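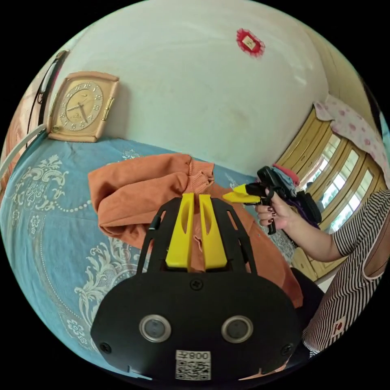
Customers who wrote in over the winter kept making the same point: the fingers closed when the trigger was let go, and the people using the grippers wanted to know why it had taken so long to get an answer. Flulla accepts that criticism and is today recalling 806 hand-held grippers of the Tanner model.

Tue 2 March
By the Flulla press office, Fenside

The fault is in the return spring behind the trigger. In some units the spring can slip off its post, and the fingers then stay shut or close without warning. Flulla has received 19 reports from homes and workplaces where the grippers are used to record folding and sorting of clothes for robot training. In 3 cases a user's finger was pinched. None needed hospital care.

The first report reached us in September. It was logged as wear and was not passed to the safety team. Reports of this kind now go to that team the same day.

Anyone holding a Tanner gripper should stop using it, unplug it and keep it away from children. Do not open the body or try to refit the spring. Recordings already made are not affected and do not need to be sent back.

Flulla will collect recalled units at no cost and replace them with units fitted with a clipped spring. The first 128 replacements are ready to ship and will go to customers who have reported the fault. The Cumutetti model uses a different trigger and is not part of this recall.

Recent releases
Tanner charging cable: updated advice
Cumutetti now shipping from Fenside
Changes to Flulla repair hours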